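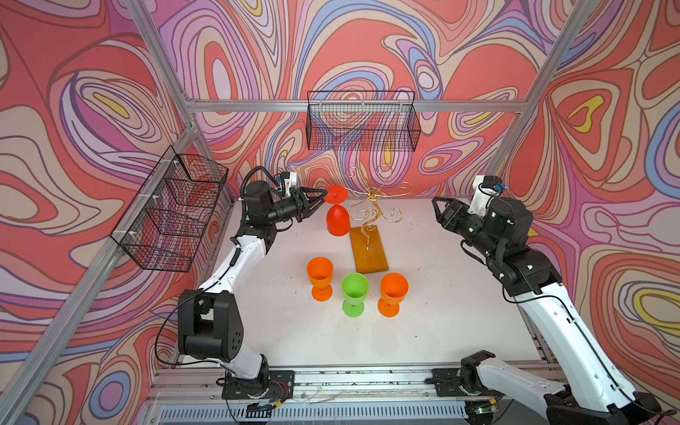

Prevemau users keep asking whether the two-arm cell really needs a rail check every week, or if once a month is enough.

Weekly, please! I look after the Grilik twin cell, and it takes me 20 minutes with a 3 mm hex key. Start with the mounting plates, then tug gently on every cable - loose wiring near the base gets fixed first.
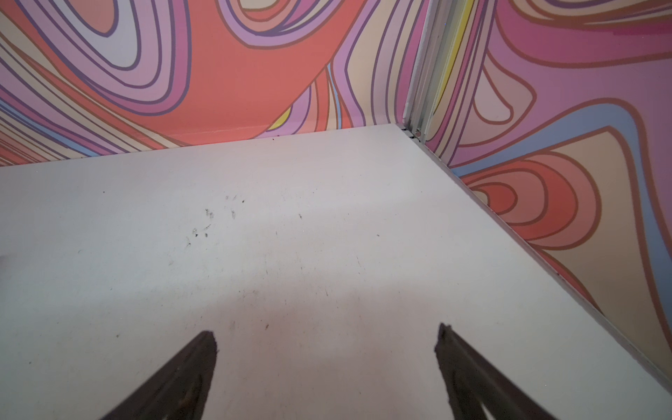
Finger tips and table surface, wrist camera view

Worn tips still grip for a while, but I order a Skastico finger set as soon as the points look rough (they come in packs of 5, so share). Wipe the tabletop while you're down there. Crumbs and specks love this white finish.

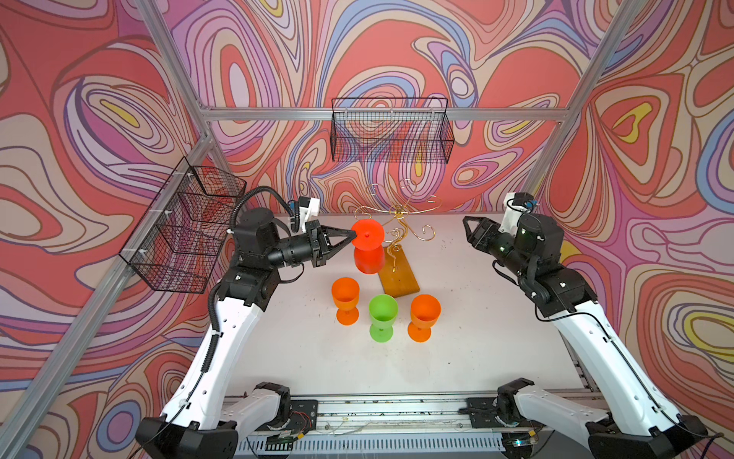 Photo: Zacharopoulos workshop

For the test run I use plastic goblets and a wire tree, one goblet at a time, slow speed. If the wrist cable pulls tight anywhere on the reach, give it more loop at the shoulder and run it again.

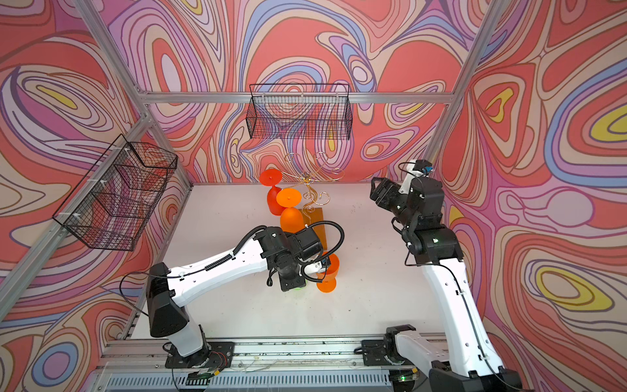

Left arm reaching down among the goblets

Full service is every 4000 hours. Our next one is in July, and I'm swapping both cable conduits then.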